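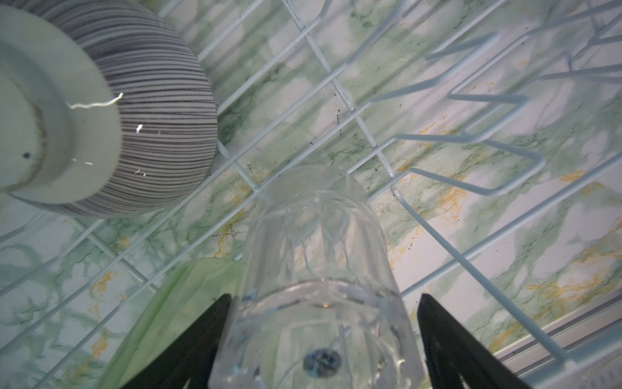 Burgi Kaufmann holds that the striped bowls should come off the rack before any of the glass is touched, and asked that the objection be entered here ahead of the July results. It is so entered. Her concern is the foot ring, which is unglazed on this ware and will mark a cut surface if the two are allowed to knock.

Category: Workshop Notes / Washing and Drying

July, 9:40 a.m. Rack drying, Camenzind tumblers and striped ceramic bowls. Bowls were placed upside down, foot ring up. Tumblers were washed by hand, 17 in the first batch, and lifted singly from the wire rack. The cuts give an adequate grip on the sides. The base is heavy and the glass should be held low on the body.

Lint remains the principal complaint. Threads and white specks show plainly against the dark stripes and hardly at all on the pale foot. Chang-ho Ko attributes them to the Hurik towels, which were laundered with the polishing cloths last month. The towels are withdrawn until they have been washed separately. Bowls found with fiber on them are to be rinsed again and left to drain - no wiping.

Second batch: water at 59 degrees C, 500 ml of rinse solution to the basin as before. Two tumblers set aside for spotting inside the base. Lachlan Munro will look at them under the bench lamp.

On the order of unloading, bowls will go first for the remainder of the month, as requested. N. Balaskas to amend the rack sheet. Shelf 4 still needs a liner.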